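**Two or three people wanted for the bin picking build, Trarside shared workshop**

We are looking for people to join a long-running build at the Trarside workshop. The project is called Colell. The aim is an arm that can take mixed household items out of a metal bin, one at a time, and set them down in a marked spot without dropping or crushing them. It is a spare-time project and the work is unpaid. Parts and materials are covered.

The group at present is Valentyna Ostapchuk (gripper and machining), Trilok Ahuja (software) and Koen Geerts (wiring, safety, the workshop key). Koen is moving away in June, so his part of the work is the most urgent to fill.

**What needs doing**

- Wiring and cable routing. The cables along the arm are tied up in a way that works but makes any change slow. We want it redone with proper labels and a drawing that matches.
- Gripper fingers. Valentyna has a third set on paper. Someone who can file, drill and tap small metal parts would save her a lot of evenings.
- Picking software, mostly Python. Flat items close to a wall are the weak point. Trilok has some 200 logged attempts that need sorting by what went wrong.
- A better way to hold the bin. Clamps and tape on the table are fine for a test but the position has to be checked each time.

You don't need to cover all of this. One item done well is enough.

**Who we are hoping for**

You should be 18 or over, able to come to the workshop at least twice a month, and willing to write down what you changed. Experience with industrial arms is useful for the wiring work and not needed for the rest. If you have only built small hobby arms, please still write to us.

Everyone does the safety session before going near the arm under power. It takes 3 hours and Koen runs it until he leaves. The rule after that is two people in the room whenever the drives are on – no exceptions for quick tests. 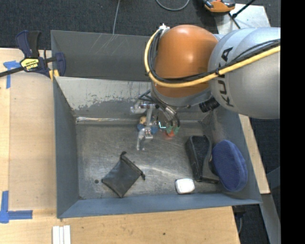
*The KUKA arm over the metal bin, with a pouch and two cases among the items to pick.*

**Times and place**

Build evenings start at 6 p.m. and the power goes off at 10. Bench work on the gripper can be done at home if you have a vise and a drill press. The workshop is on the ground floor behind the Melnychuk tile warehouse. There is parking in the yard and a step at the door; tell us if that is a problem and we will put the ramp out.

Workshop membership is required for insurance. The project pays it for the first six months.

**How to apply**

Send a few lines to Joyce Kirui at the workshop desk, or leave a note in the Colell tray by the lathe. Tell us which job you want, what you have built before and which evenings you can do. A photo of something you made helps more than a resume. Joyce will answer everyone and set up a visit with Valentyna or Trilok.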